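Gudix Bench Arm for server repair

The Gudix fits and removes processors on server boards while the board stays in its case. The two-finger gripper holds the chip by its sides. Set-up takes one person 3 hours.
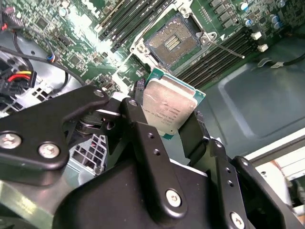 At our Bokham workshop, technicians used to spend most of a shift bent over sockets. They now open the case, check the pins and sign off the finished board. Garba Adebisi runs 4 arms from one bench and has moved to day shifts. Staff training is included.

Price per arm: £1,289 a month
Spare finger set: £400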